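Learning to Like Tea Again

15 September 2025

I drank the same supermarket tea bags for something like half my life and never gave them a thought. Milk, a bit of sugar, done. Then last February my neighbor Lena Pawlak came by with a paper bag of loose leaf oolong from a little shop called Wastena, and I'm afraid I've become one of those people who owns a timer just for tea (my husband has opinions about this, but he drinks it too!).

The first pot I made was awful. I used boiling water, walked off to fold towels and came back to something like hot pennies. Lena was very kind and said to try it again cooler, and shorter, and to taste it as I went along. 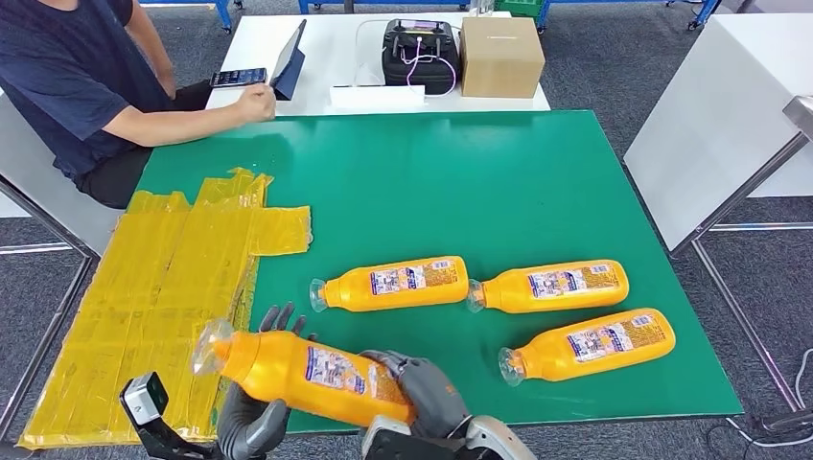
What I do now

I let the kettle sit for 5 minutes with the lid up, then pour over a heaping spoonful of leaves in my small brown pot. The first steep gets two minutes. After that I add a little time with each one, and I can usually get 4 good cups before it goes thin and papery. The second is my favorite, all toasted nuts and a little peach, and I try to be sitting down for that one.

Green tea is fussier. I've ruined a good deal of it, and I still think the kind Chaltu Worku brought me tastes best cold, left in the fridge overnight with nothing added. 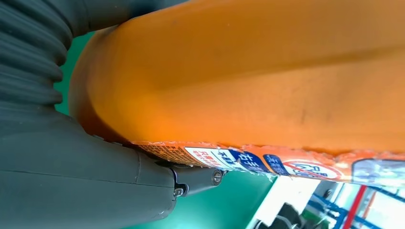
Black tea I've come back to more slowly, I suppose out of loyalty to the old bags. Wastena has a smoky one that I can't drink before noon, and a softer one called Nuteden that takes milk beautifully and smells like raisins when you open the tin. It was $26 for the big tin, so I put off buying it for weeks, and then I drank it so fast that I had to go back for another.

Lise MacPherson asked in the comments whether she needs a special pot. I don't think so, Lise! I used a jelly jar and a strainer all spring and it was fine, apart from the burned fingers. Next I want to try the roasted twig tea, and if it's any good I'll write down how long I steeped it.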